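Laltden Neighbors Board > House and Home > Moving

Moving to Drindach at the end of April, how would you pack a whole house?

porchlight_pam
We finally sold! After what felt like forever we have a closing date and we're leaving 1815 Sheehan for a much smaller place over in Drindach. I have lived in this house long enough that I don't remember how anything got into it. There is a piano bench in the attic and we have never owned a piano.

So I'm looking for real advice from people who have done this lately. Last time I moved, everything I had fit in the back of a station wagon and my roommate's truck. Now there's a basement, a garage, two sheds, a china cabinet, and a husband who keeps paint cans. I'm thinking of using one of those Umik containers they drop in your driveway, but my sister says just hire movers and be done with it. What would you do? And what do you pack first?

dogwood22
Congratulations! We did the Umik thing two summers ago and I'd do it again. They dropped it on a Monday morning and we loaded it at our own pace, an hour or two every evening after dinner. The slow pace was the whole point for me. With movers you have to be ready by 8 a.m. with every last thing in a box, and I have never been ready by 8 a.m. for anything in my life.

Pack what you won't miss first. Holiday stuff, the good dishes, books, anything on a high shelf. Leave the kitchen until nearly the end.

bentnail
I'm going to disagree on the container. We had one and it was fine right up until we had to load the heavy stuff. There's a reason movers are built like that. My brother-in-law and I put a sleeper sofa in there and I couldn't turn my head until the weekend. Then you get to the other end and have to do it all over again, and your help has gone home by then.

If you can swing it, pay people for the furniture and do the boxes yourself. That's the split that makes sense to me.

dogwood22
Well sure, but you can hire loading help by the hour and still use the container. We had two college kids do the big pieces in one afternoon and I bought them sandwiches. Cost way less than a full crew.

bentnail
College kids dropped my mother's dresser down a flight of stairs, so I guess it depends on your college kids.

porchlight_pam
Ha, okay, so I'm getting both sides of it. The driveway slopes pretty hard toward the street. Does that matter for a container?

tessellate
It does! Ask Umik before you book. Ours was on a slope too (we're up the hill off Sheehan, so I know exactly the kind of driveway you've got) and they made us put it on the street, and then we needed a permit from town. The permit was no big deal but you have to ask ahead. I called the clerk's office at lunch and had it sorted the same week. Just don't wait until the week of, because they won't hurry for you.

Also take a picture of the curb before it gets dropped. We had an argument over a chip that had been there for years.

rhubarb_crumble
Coming at this from the other direction, my advice is get rid of stuff before you even think about boxes. We moved somewhere smaller and I carried things across two counties only to donate them on the other end. I paid to move a bread machine. I paid to move a box of VHS tapes and I don't have anything to play them on.

Go room by room. Be mean about it. If you're going to a smaller place you'll be mad at yourself later for every extra lamp.

bentnail
Now that I agree with. Start with the paint cans. Most of them are dried up, and the movers won't take them anyway. Town has a drop-off for the ones that aren't.

porchlight_pam
I read that out loud to my husband and he said some of those are touch-up paint. For the bathroom we repainted. Twice.

marigold_mo
I'm the opposite of rhubarb_crumble and I'm going to stick up for us keepers, lol. We got rid of a ton before our move because everybody told us to, and then spent the first year buying it all back. I gave away a perfectly good stockpot! I gave away all the extension cords! If you're not certain about a thing and you have the room in the container, take it along and decide when you're living there and know where the outlets are. A smaller house doesn't tell you what it needs until you've cooked in it for a while.

rhubarb_crumble
We'll have to differ on that. A box you decide about later is a box that sits in the garage for good. I say this with love, as a person with a garage.

marigold_mo
Mine are in the hall closet, thank you very much!

tessellate
How many boxes are you figuring on, pam? We guessed way low and ended up begging at the liquor store the night before. Those are great for glasses by the way, they have the dividers in them already.

porchlight_pam
My sister thinks up to 60 but she's never seen the basement. I bought a bunch of flat ones from the hardware store and my neighbor saved me some from when she moved in. The liquor store is a great idea, I'm going tomorrow.

Next question then, labels. My sister writes a full inventory on every box. I can't see myself doing that.

dogwood22
Room name and one or two words. "Kitchen, baking." That's it. And write it on the side! If you write it on top you can't see it once they're stacked, and I learned that at ten at night looking for sheets.

bentnail
Numbers on the boxes and a notebook with the list. If a box goes missing you know which one it was.

dogwood22
And when the notebook goes missing?

bentnail
It lives in my shirt pocket.

sixgunsal
We did colored tape. Every room got a color and we taped a strip of the same color on the door frame at the new place. Our kids could carry things in without asking us every time where it went. I think we ran six colors, and the only mix-up was my husband, who can't tell the green from the brown. Worth every penny of tape. The blue came off the door frame fine, the cheap red one took some paint with it, so spring for painter's tape.

marigold_mo
Ooh, I like that. My mother-in-law helped us unpack and put my entire spice collection in the linen closet. Cumin towels for weeks.

porchlight_pam
Colored tape it is, I think. I can get behind anything that means fewer questions coming at me through a doorway.

What about clothes? Somebody at work told me to leave everything in the drawers and just wrap the dresser in plastic.

bentnail
Don't. It makes the dresser heavy and it's hard on the bottoms of the drawers. Empty it out.

sixgunsal
We left ours full and it was fine, but it was a small dresser and a short trip. For the hanging stuff, garbage bag over the hangers with the hooks poking out the top. You just hang it all right back up.

tessellate
I've been doing our drawers this week (we're moving my dad in with us, so I'm right there in the trenches with you, pam) and I've gone over to small boxes for everything out of a dresser. Socks and underthings in one, T-shirts in another. They weigh next to nothing so anybody can carry them, and you can stick one in a gap in the load where nothing else would fit.

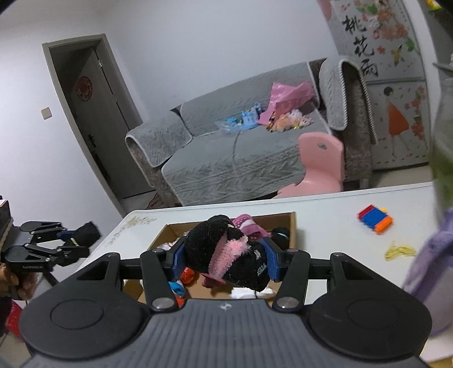
The thing I'd tell you to do over everything else, though, is the first-night box. Sheets, towels, toilet paper, a lamp, phone chargers, coffee and whatever makes the coffee, paper plates, a box cutter. It rides in the car with you and it's the first thing in the door. My dad's has his radio in it and the good scissors, and he checks on it a couple of times a day.

rhubarb_crumble
Yes to the first-night box. Put a shower curtain in there too. We got to our new place filthy and tired, and there was a tub and a rod and no curtain, and the stores in Drindach were closed by then.

marigold_mo
And put your medications in your purse, not the box! Same with the closing papers.

dogwood22
On the dresser, I'd go halfway. Leave soft things in the drawers if two people can lift it easily, pull anything hard or breakable. I don't think it's worth fighting over.

bentnail
I wasn't fighting. I was right.

porchlight_pam
You two should come over and load my container, I'd sell tickets.

Okay, last thing and then I'll let you all get back to your lives. Fridge. How long does it need to sit after it's been moved? I've heard everything from an hour to two days.

sixgunsal
If it stays upright, a few hours is what the fellow told us. If it rode on its side, longer. We laid ours down and gave it overnight.

bentnail
I've always done the full 48 hours. Never lost one.

dogwood22
Two days without a fridge?? With takeout for every meal? I'd look at the manual. Ours had a whole page on it.

bentnail
You have a cooler, don't you?

porchlight_pam
I found the manual! It was in the attic, inside the piano bench. So the bench is coming with us, sorry rhubarb. I'm calling Umik about the slope in the morning and then the clerk about the permit. Does anybody want some paint?

marigold_mo
What color?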